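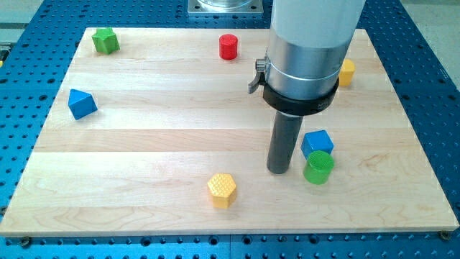 Bloques de colores Flilby

¡Qué gusto da volcar estas piezas sobre un tablero y ponerse a jugar! El juego trae formas bien distintas – estrella verde, cilindro rojo, cilindro amarillo, prisma triangular azul y alguna más – y todas caben en la mano de un niño. La estrella es nuestra favorita: se queda de pie con las puntas hacia arriba y siempre acaba coronando la torre.

Zyanya Camacho las usa en su taller para clasificar por forma y color, y nos cuenta que los mayores también se enganchan.

Peso con caja: 700 g
Plazo de devolución: 30 días
Marca: Flilby
Distribuye: Ochoa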